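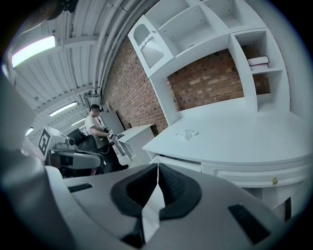
로봇을 다뤄 본 적이 없어도 참가할 수 있나요?

경험은 전혀 필요하지 않습니다. 첫 시간에 손잡이 쥐는 법부터 차근차근 알려 드리고, 익숙해질 때까지 기록에 들어가지 않습니다.

핸드헬드 그리퍼 키트 사용 평가 참가자 모집
9월 | Susbridge 사용자평가팀

Susbridge에서 양손형 핸드헬드 그리퍼 키트 Grirnum의 정식 판매를 앞두고 함께 써 보실 분을 찾습니다! 사람이 그리퍼를 양손에 들고 집안일이나 책상 정리 같은 일을 하면 그 동작이 로봇 학습용 데이터로 남는 제품입니다. 저희 팀도 매일 쓰고 있는데, 쓸수록 고치고 싶은 데가 보이고 그게 또 재미있습니다. 이제는 저희보다 훨씬 다양한 손과 키와 습관을 가진 분들의 이야기가 듣고 싶어요.

하실 일
책상 위 작은 물건을 집고, 옮기고, 치우는 작업을 양손 그리퍼로 반복합니다. 비닐봉지나 구겨진 휴지처럼 모양이 제멋대로인 물건도 다룹니다(의외로 이쪽이 더 인기가 많습니다). 한 세트는 60분이고 세트 사이에는 넉넉히 쉽니다. 하루 작업이 끝나면 손목 부담, 손가락 벌림 폭, 케이블 걸림, 화면 가독성에 대해 설문을 작성하고 짧게 이야기를 나눕니다.

모집 대상
- 만 19세 이상, 양손 사용에 불편이 없는 분
- 서서 작업하는 데 무리가 없는 분
- 왼손잡이 대환영! 지난 평가 때 왼손잡이 의견이 너무 적었습니다
- 최근 손목이나 어깨 치료를 받은 분은 다음 기회에 모시겠습니다

참가 기간과 사례
10월 중 6회 방문이며, 시간대는 오전 10시와 오후 2시 가운데 고르실 수 있습니다. 사례비는 방문이 끝날 때마다 지급하고, 여섯 번을 모두 채우신 분께는 추가 사례가 있습니다. 금액은 신청 후 보내 드리는 안내문에 적혀 있습니다. 편한 신발과 소매가 걸리적거리지 않는 옷을 권합니다.

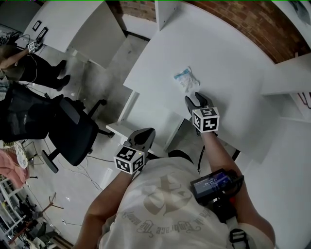 Kuzmenko는 지난 평가를 마치며 첫날엔 봉지 하나 집는 데도 손에 힘이 잔뜩 들어갔는데 셋째 날부터는 그리퍼 끝이 어디쯤 있는지 보지 않아도 알겠더라고, 다만 오른쪽 손잡이는 조금만 더 가늘었으면 좋겠다고 했습니다. 손잡이 굵기 의견은 다른 분들께도 여러 번 들었고, 이번 평가에서는 굵기가 다른 손잡이 두 종류를 번갈아 써 보시게 됩니다. 어느 쪽이 나은지 저희끼리도 의견이 갈려서 결과가 무척 기다려집니다.

지난 평가에서 모인 동작 기록은 거의 2,000건입니다. 그중 625건에 참가자 메모가 붙어 있었는데, 한 줄짜리 메모까지 전부 읽었고 손목 스트랩 위치도 그 메모를 보고 바꿨습니다. 투덜거리는 메모도 환영이니 마음껏 적어 주세요.

동작 기록에는 작업 중의 손과 주변 모습이 함께 담깁니다. 이용 범위와 보관 기간은 첫 방문 때 동의서로 설명해 드리며, 중간에 그만두셔도 그때까지의 방문분은 그대로 지급됩니다.

신청 방법
Susbridge 홈페이지의 참가 신청란에 이름, 연락처, 주로 쓰는 손, 가능한 시간대를 남겨 주세요. 신청은 9월 말까지 받고, 선정되신 분께는 문자로 방문 장소와 첫 일정을 알려 드립니다.

최근 글
- Grirnum 손잡이 교체 방법
- Wellell 손목 보호대와 함께 써 본 후기
- 케이블 정리 클립 추가 안내
- 사용자평가팀 단기 진행요원 모집

문의: 홈페이지 문의 게시판 | © Susbridge | 맨 위로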